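26 March 2022
By Walter Londoño

Canance rents grippers by the month, and the people who hold them come with the price

The first thing Lozano wanted me to know was that the tool in her hand has no motor in it. She runs the hardware side at Canance, a small firm that supplies hand-held grippers to teams training robot arms, and she has heard the question enough times to get it out of the way early.

"You squeeze, it closes," she said. "Your fingers do the work. The camera sees what the fingers do, and that gets written to a card. A customer who wants a powered arm can buy one from somebody else and bring us in for the recordings."

The product is called Skokent. It comes as a kit of 2 grippers, a charger, a case and access to the software that lines up the video with the position of the fingertips. Customers can rent the kit alone or pay for operators as well, in which case Canance does the recording in its own rooms and delivers the files. Most of the first customers took the kit alone. Lozano said that has changed over the past year, and that most of her calls are now about the full service.

I asked her why a lab would pay someone else to put a shoe in a cabinet.

"Time," she said. "One pickup is nothing. Then they need it with the door half open, with a different shoe, from the left, from the right, with a lamp off. A graduate student will do that for an afternoon. By the third day the quality drops and they know it, so they call us."

A standard order is 210 recordings of one task. The largest the firm has filled was 2508, split among several household jobs, and it took longer than quoted. Lozano didn't try to hide that. Two of the operators were out sick and one batch had to be redone when the markers on a gripper were put back slightly crooked after cleaning.

"The tags have to be where the software thinks they are," she said. "If one is off, the finger width is off, and you may not catch it until you plot it. We check at the start of every session now. We should have been doing that from the beginning."

The fingertips are the part that gets the most comments from renters. The pads are textured and soft enough to give a little, which helps with cloth and rubber. Lozano said they are less good with anything thin lying flat, such as a card or a sheet of paper, and that a customer with that kind of task should ask for the narrow set. Pads wear out. A spare pair ships with every kit and further pairs cost 51 dollars, a price she called "not my favorite thing to explain."

I tried one for a few minutes. It is lighter than I expected, though my wrist noticed it. Reaching into a low shelf is awkward, as you have to keep your own head and arm back so the camera gets a clear view past the fingers. I knocked the door twice. The operator standing next to me said new people usually do, and that she keeps her elbow down and goes in slowly.

Shoes come up a lot in the orders. They have an obvious right place to be held and several wrong ones, and they land differently each time. Cabinets come up too, Lozano said, mainly for the doors and the shelves. Her rooms can be set up with either, and the customer picks the list of objects.

There are limits. Canance will not record in private homes, though it is asked to. It keeps a copy of the files for thirty days and then deletes them unless the customer pays for storage. The software runs on one operating system for now. A version for a second is promised for April, and Lozano would only say that it is "close."

Her main competitor is Clitmont, which sells its gripper outright. She was fair about it. "If you're going to use it every day for two years, buy theirs," she said. "If you have one project and a deadline, rent ours and send it back."

Before I left I asked what she would change if she could only change one thing. She thought about it and said the case. The latches stick, and half the returns arrive taped shut.

Filed under: Robotics / Tools and Services / Interviews

Related
Renting or buying lab equipment: what small teams told us
How a parts supplier sets its prices
Four questions to ask before you order training data
A visit to the Clitmont showroom
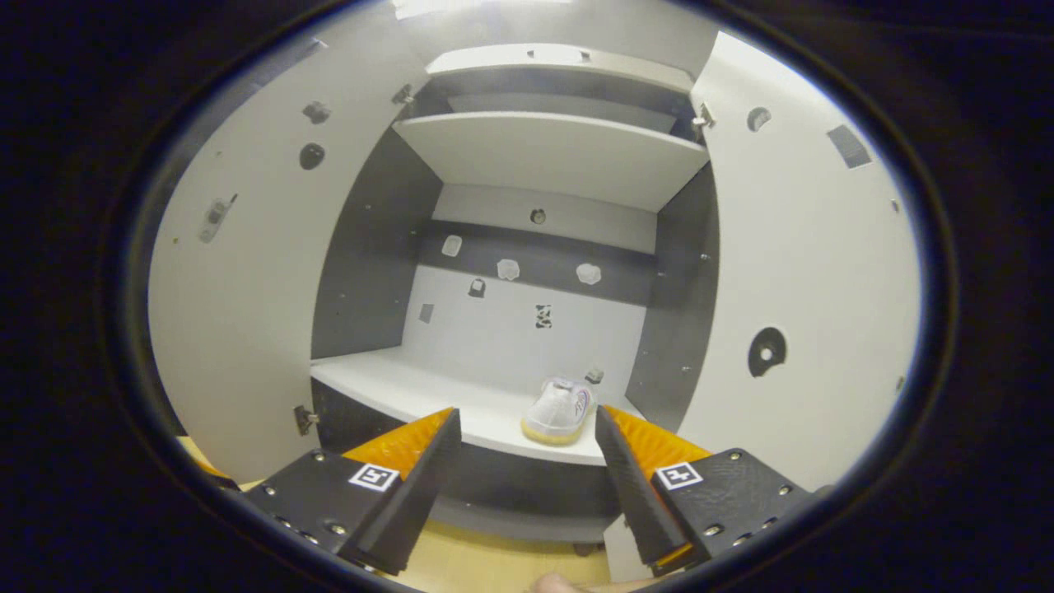
A hand-held gripper reaching toward a sneaker on the lower shelf of a cabinet.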